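**20 August 2025 — shelf placing, planner side**

Morning spent with tea and the place planner, and I'm writing this up before I forget which branch has what in it, because last time I left it a week and poor Olanrewaju had to work it out from my commit messages (sorry again!).

Where we'd got to: the planner puts things down on the raised shelf well enough when the shelf is bare, and gets timid when there are already tins on it. It comes in over the top, hovers, replans, hovers again and then either goes down very slowly or gives up and asks for help. Edith called it "dithering", and the name has stuck to the ticket. I went through the logs from the last batch, 232 place attempts, and 27 of them ended in a give-up. Every one of those 27 had a neighbour close to the target spot, and in most of them the neighbour was taller than the thing being placed.

My first thought was the collision margin, which we padded out in December when the depth was noisier than it is now. I trimmed it back for the shelf only and left the table alone. That helped a bit, though less than I'd hoped, and it made me nervous near the posts. The upper rails on the frame slope, and our model of the shelf still treats them as a plain upright box on each side, so the planner thinks there is a solid wall where there is mostly air. Socorro said this to me months ago and I nodded and did nothing about it. She is owed a biscuit.

So after that I sat down and modelled the frame properly: posts, sloping upper rails, thin bottom rails and the board, each as its own shape. It took longer than it should have, mainly because the Nonari scene loader wants everything in its own frame of reference and I got one sign wrong and spent a good while looking at a shelf that hung below the table like a bat. Once it was the right way up I reran the recorded starts against it in simulation.

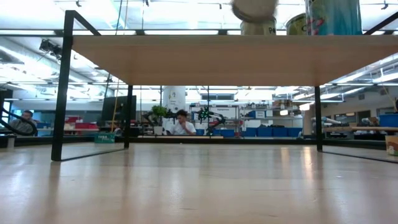 *Fixed side view, shelf runs. Cream container and the two cans on the right half of the board.*

This view is the one I keep going back to for the neighbour problem. The big green and blue can hides part of the olive-yellow one, and from a single view the segmentation is inclined to treat the pair as one wide lump. A lump that wide eats up the free space on that half of the board, and then of course the planner dithers — it has been told there's hardly anywhere to go. I tried splitting on the rim of the smaller can, which is darker than its body, and that gets two objects back on the saved view. I don't trust it for plain tins with no visible rim, so it's behind a flag for now (`split_on_rim`, off by default).

The other thing is the background. With the space under the board wide open, the camera looks straight through into the rest of the lab, people and racks and blue bins and all, and the Budico detector was cheerfully offering me boxes on the far shelving as possible neighbours. I've added a crop in depth just behind the rear posts. Before the crop the detector gave 1,651 candidates over the batch, and after it 1,127, with nothing lost from the shelf itself as far as I could tell by stepping through. I'd be glad if somebody with fresher eyes went over the ones it threw out.

Simulation with the new frame model and the crop together looks much calmer. The approach comes in on a slant and the hovering is nearly gone. I haven't put it on the real arm yet. Eliécer wants the speed limit on the last stretch of the descent checked first, and I agree with him, as the slanted approach spends longer near the upper rail than the old one did.

Baoshan asked at lunch whether we could drop the single view altogether and merge in a second one. I'd love to, and the calibration from the Huanca work might even carry over, but the merge step is slow and I'd like to see how far the cheap fixes take us before we go down that road. We talked about it for far too long and my soup went cold.

To pick up next:

- speed limit check with Eliécer, then slow runs on the arm, shelf bare to start with
- put the frame model in the shared folder (it's only on my machine — bad!)
- ask Socorro for the rail angle she measured, mine is by eye
- `split_on_rim` on plain tins
- move the December margin note out of the Gandden page and into ours

Branch is `shelf-frame-parts`. The crop is in the last commit but one, and the last commit is only me fixing a typo in the log message.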